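Ostside publishes good practice code for two-armed robots in kitchen and dishwashing work

Version 2 of the Akgate Code covers layout, hygiene and safe stopping, and is free to use from July

AKGATE — Ostside has today published the second version of the Akgate Code, its good practice guide for organisations that test or run table-mounted robot arms on clearing, wiping and dish-loading tasks. The new version replaces the first in full and applies to all work carried out at the Ostside test rooms in Akgate from July.

The code was written together with Thaweesak, which runs staff canteens and catering kitchens, and Wotix, which supplies mounting and control equipment for small robot arms. It drew on comments from roughly 200 people who work with such machines or beside them, among them kitchen porters, technicians, safety officers and trainers.

Many of those who replied said that the first version dealt well with the machines themselves but said too little about the table they work on. Version 2 therefore gives a full chapter to the work surface, the items placed on it and the state in which it must be left at the end of a session.

The main requirements of the new version are as follows.

Before a session, the operator must check that each arm is firmly fixed to its mounting, that cables can follow the full movement of the arm without pulling tight, and that the stop button can be reached from the place where the operator stands. The check is to be written down and signed.

During a session, no person may reach across the table while either arm is powered. Items may be added, moved or taken away only after both arms have been stopped and the operator has said so aloud. This applies equally to short corrections, such as turning a cup the right way up, which the comments named as the most common reason for reaching in.

After a session, all food matter must be removed from the surface and from the grippers. Items that have been in contact with food must be washed before they are used again, including where the food was used only as test material.

The code also sets out how sites should record faults. A dropped or broken item is to be logged with the task, the time of day and the position of both arms. Sites are asked to keep these records for at least 2 years and to share them with their equipment supplier on request.

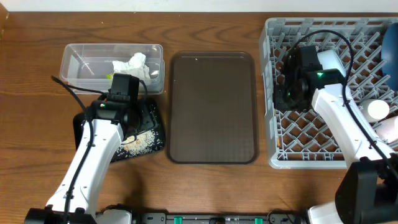
The chapter on table layout asks sites to give every task its own area and to keep waste, loose food and tableware apart. Each area should be marked out by a container, tray or rack that the operator can recognise at a glance. In a layout of this kind, a crumpled tissue lies in a clear plastic container, scattered grains of rice are kept to a black tray, and a white cup rests on its side in a grey dish rack, with an empty brown tray between the rice and the rack. The code recommends a gap between neighbouring areas wherever the table allows it, and asks that tall or fragile items be kept out of the path between them.

Where two arms share one table, each is to be given a home position on its own side, and any area that both may enter must be named in the written plan for the session. Only one arm may be inside a shared area at a time unless the plan states otherwise — and in that case the speed of both arms must be reduced.

Ostside will hold open sessions at Akgate for sites that wish to adopt the code. Thaweesak will use it in the training of its own kitchen staff, and Wotix will supply a printed copy of the checklists with new mounting equipment.

Sites working to the first version may continue to do so until their current test plan ends. New plans should follow Version 2 from the outset.

The code, the checklists and a blank fault record are available free of charge from the Ostside information desk. Requests for printed copies, large-print copies and places at the open sessions should be sent to the same desk.

Notes to editors

Ostside runs test rooms and training for service robotics at Akgate. The Akgate Code is voluntary and does not replace legal duties on machine safety or food hygiene.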